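Astwood Radio Profiles – dataset README

Version 2, released February 23, 2026

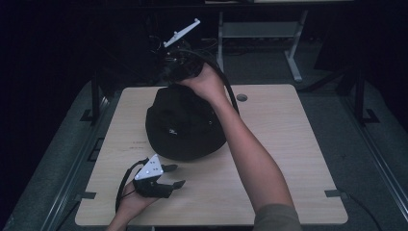 Astwood Radio Profiles is a set of 137 short biographies of radio and television presenters, collected from entertainment sites and cleaned up for text work. Each record covers one presenter: career history, programs hosted, marital status as reported, and the date the page was last changed. Free text on clothing is kept in the field "appearance", in lower case and without brand names, so a black bucket hat with a small white logo on the front goes in as "black bucket hat, white logo".

Files

profiles.csv – one row per presenter
sources.csv – page title, site name and retrieval month for each row
notes.txt – known errors, oldest first

Where the text comes from

Most pages come from the Grillholm celebrity archive, which stopped updating in June. The rest are from the Tudose fan pages. Where the two disagree on a wedding or divorce year, both values are kept, separated by a semicolon, and the column "conflict" is set to 1. This affects 17 rows.

Changes from version 1

Net worth has been removed. The figures were copied from site to site with no source and could not be checked.
Children's names have been removed from every record.
"Single" and "not married" are now separate values. Version 1 merged them, which made divorced presenters look as if they had never married.

Known problems

Dating rumors are stored as written, in the column "claims". Do not treat them as fact. Two rows have no birth year. Job titles follow the source page, so "host", "presenter" and "DJ" may all mean the same job. Accented letters were lost in some older Grillholm pages and have not been restored.

Loading

The files are UTF-8 with a header row. The Grirus reader opens them with default settings – older releases need the separator set to comma by hand.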